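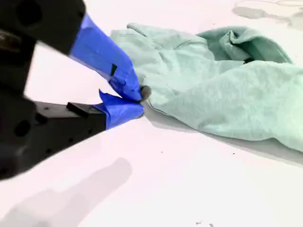

Iveck, April

Record Keeping and Staking Discipline Among Small-Stakes Bettors
Project report submitted by Trinidad Galang, Department of Applied Statistics, Groritby College

1. Purpose of the project

The project examined whether keeping a written record of bets changes the size of the stakes that follow. Earlier coursework in the department had looked at how bettors choose their selections. Much less attention had been given to how they decide what to put on them, and it was agreed with the supervisor that this should be the main question.

2. Method

Eighteen adults who already bet on football at low stakes agreed to take part for 6 weeks. Each was given a notional bank of 1000 points; no money changed hands and no participant was asked to place a real bet. Selections were made from a weekly fixture list sent out every Tuesday, with prices fixed at the time of issue.

Participants were divided into two equal groups. The first group completed a log sheet for every bet, giving the stake, the price, the reason for the selection and the balance before and after. The second group sent in selections and stakes only, and received a statement of their balance on request. The log sheet was adapted from the Mabuza template used in second-year modules. Stakes above 100 points were not accepted in either group.

3. Findings

Stakes in the logging group stayed close to the level each person had set in the first week. In the other group they moved a good deal more, and most of the movement came straight after a losing bet. Several participants in that group went to the maximum stake on the last fixture of the list, a pattern familiar from the literature on chasing losses.

There was no clear difference between the groups in the number of winning selections. Keeping a log did not make anyone a better judge of a match - nor was it expected to. Final balances were more tightly bunched in the logging group, and no member of it lost the whole bank.

The reasons given on the log sheets were short and often repeated. "Home form" was the most common entry.

4. Limitations

The sample was small and drawn from one town. Points are not money, and participants may have been more careless, or more careful, than they would be with their own funds. Two log sheets were returned late and had to be completed from memory. The balance calculations were carried out in Skeken and checked by hand against the fixture lists.

5. Further work

A longer study could ask the groups to swap halfway through, so that each person's staking could be compared with and without the log. The fixture lists and blank log sheets are held in the department office and may be consulted on request.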